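# Budget check before I order: second hand-held gripper, or spend it on everything else?

**skullthorpe_bench** (original poster)

Hi all! Long-time reader, first time asking for money advice (be gentle). We're a small shop and we've been collecting hand-held demos on tabletop chores since August, with one gripper shared between everyone, and it's finally time to do a proper equipment plan. I have $2,384 to spend and it has to be committed before our spring reorder, so I'd love some opinions from people who've been through this.

What I have penciled in so far:

- a second hand-held gripper, the Clarent one, so two people can collect at once
- 2 sets of spare fingers
- a Lerlow cable kit, because ours are getting tired
- whatever is left over goes to props: trays, mats, boards, that sort of thing

The quote from Lanz for the gripper eats most of it. My heart says go for it, but my stomach is a little uneasy, so here I am.

**mapleandsolder**

Welcome! I'm going to be the wet blanket, sorry in advance. When we bought our second gripper we were thrilled for a week and then found out we only had one table's worth of stuff to use it on. Two people, one set of props, lots of standing around being polite to each other. Have you priced out a whole second station, table and all?

**skullthorpe_bench**

Oh, that's a good question and I'm a bit embarrassed that the answer is no. Our setup is pretty homey. It's a table with a wood edge, a striped mat, a pale green tray and a big white board we lay flat over part of the mat, and we swap the small things in and out depending on the task. 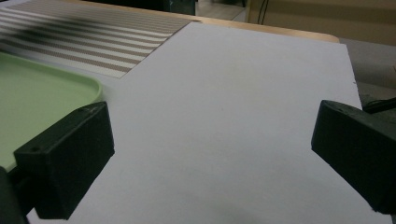 So to copy all that I'd need another table (we might have one in storage, I have to go look), another board, and probably a different mat and tray so the second table isn't a twin of the first. I had set aside $100 for props and I'm starting to think that was wishful.

**gearbox_granny**

$100 is wishful, dear, yes. Props vanish. They crack, they go home in somebody's lunch bag, and every time you think you've got enough variety you want more. I'd triple it and not lose a wink of sleep.

I'll disagree with maple on the gripper, though. Buy it now. If your only one goes down, everybody stops, and you'll be paying people to drink coffee while you wait on a repair. Even if it sits in a drawer half the time it's earning its keep.

**mapleandsolder**

I hear you, but a gripper in a drawer is the most expensive thing in the building! Spare fingers and a spare cable fix most of what has ever gone wrong for us. We've been at this a good while and fingers are what we replace, over and over.

**tinplate_otter**

Jumping in on the fingers, because 2 sets sounds low to me if you're going to run two grippers. Ask Lanz whether they do a price break on spares. They gave us 15 percent off when we bought fingers on the same order as the gripper, but we had to ask, and the first person I talked to had never heard of it. Also ask about shipping, which was a nasty surprise on ours.

**skullthorpe_bench**

15 percent would be wonderful, thank you! I'll write to them this afternoon. Does anyone know if the Lerlow kit fits the newer Clarent? The listing is vague and I don't want to pay to send it back.

**tinplate_otter**

Ours fit, but we have the older model. I'd get that in writing before you order.

**gearbox_granny**

And look in storage for that table first! It changes your whole sheet.

**skullthorpe_bench**

Okay, went and looked. There is a table, it's wobbly, but it's a table. New plan is the gripper plus spares if Lanz will do the discount, with the props money tripled and the cable kit pushed to next quarter. If they won't budge on price, I'll do it maple's way and buy fingers, one cable and a good pile of props, then ask for the gripper again in the next round. I'll post the revised quote when it comes in.

**mapleandsolder**

I still think you're doing it backwards, but it's a sensible fallback, and I'd love to see the quote. Put a shim under that table leg before anybody records on it.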